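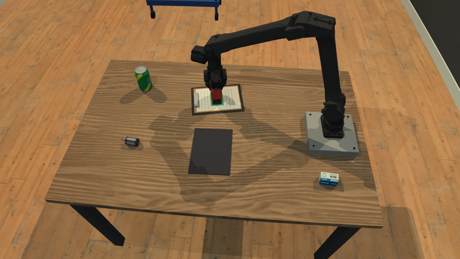

Dining table

A dining table is a table for eating at, and I realize that sounds too simple to need an article, but I've been collecting notes on them for years and there is a lot to say! I'm sticking to the everyday household kind. Banquet tables and the fold-up ones you take camping have their own pages.

Early forms

In a lot of medieval houses the table was just boards laid over trestles, and it got put away after the meal. That's where the word "board" in "room and board" comes from (I love that one). Heavier tables that stayed put came in over time, and once a family had a room set aside for eating, the table mostly stopped moving.

Draw-leaf tables, with extra leaves that slide out from under the top, were already in use in the 1500s. Gateleg tables came along soon after and are still being made, mostly for people like me with small kitchens.

Size and height

Mine is 173 centimeters long and 80 wide, and it seats six if everyone likes each other. A place setting wants a bit more than 50 centimeters of edge, more if your chairs have arms. Height hardly varies from one table to the next, so chairs and tables from different shops usually get along fine. The thing to check is the apron, the strip of wood under the top, which can catch your thighs if it's too deep. I learned this from a Binthorpe table I bought without sitting at it first. 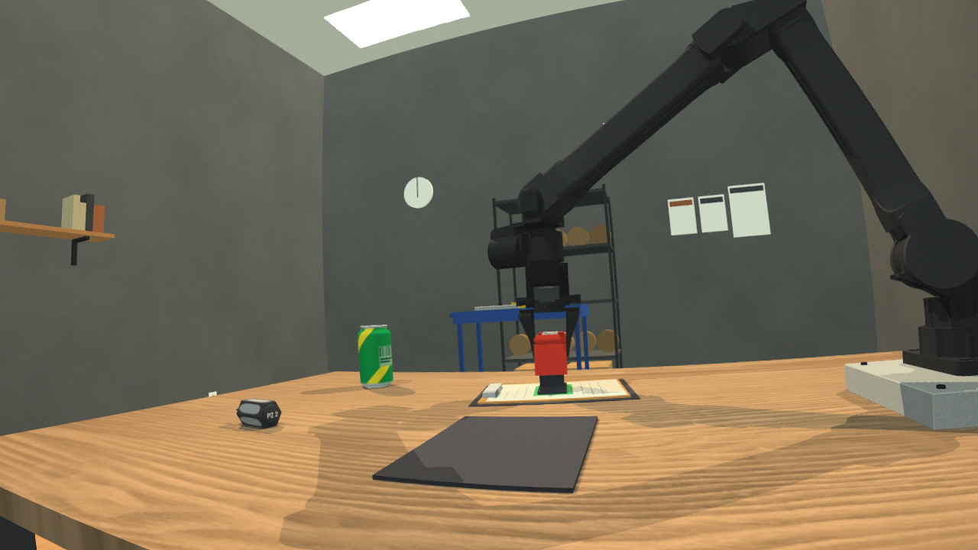

Saadet Duman wrote in to say that I'm too easy on narrow tables, and that anything under 97 centimeters wide leaves no room for serving dishes once the plates are down. She has a point, though I just leave the pots on the stove.

Wood and finish

Oak, maple, walnut, cherry and pine are the usual choices. Pine is soft and dents if you look at it funny, but it's cheap and the dents blend in. Wood swells and shrinks across the grain as the air changes, so a solid top has to be fixed on with buttons or slotted brackets that let it move a little. Glue it down tight and it may well crack. My old Flukham did exactly that one August.

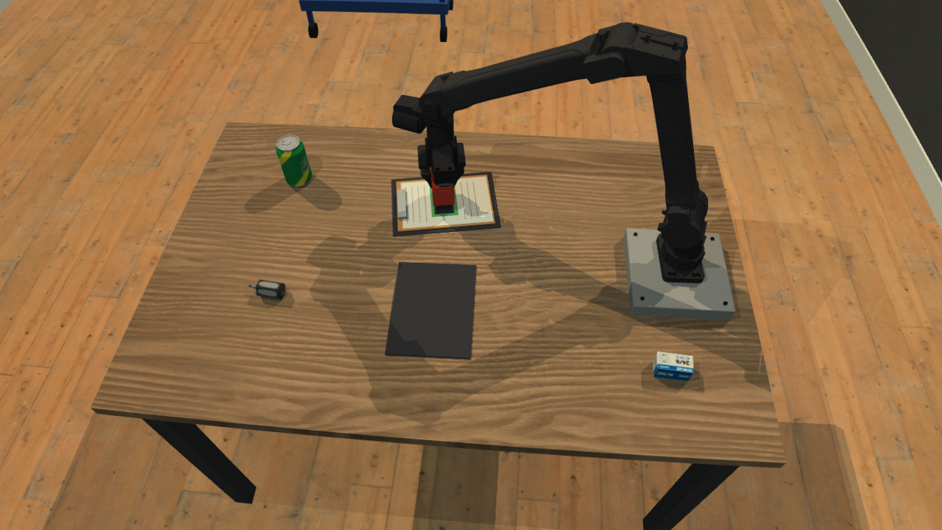

Wooden tabletop with wavy grain, on black legs.

Oil finishes are easy to touch up at home, and varnish holds up better to spills. I go back and forth! The Ilside I eat at now is oiled, and I redo it whenever water stops beading.

Legs

Four legs at the corners is the sturdiest plan, and a pedestal gives you more room for knees. Trestle bases sit somewhere in between. Sabatier, the shop where I got my chairs, will cut legs down if the table is too tall.
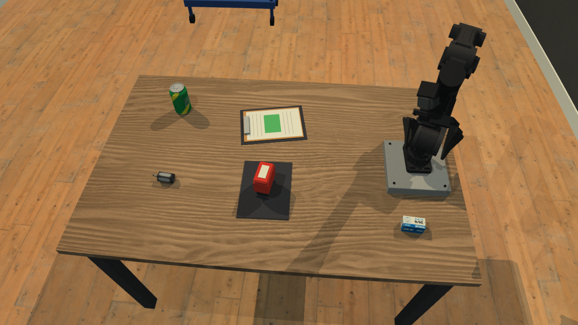

Rectangular table on a plank floor.

On a hard floor, felt pads are worth sticking on, and they need replacing more often than you'd think.

See also: Gateleg table, Trestle table, Kitchen chair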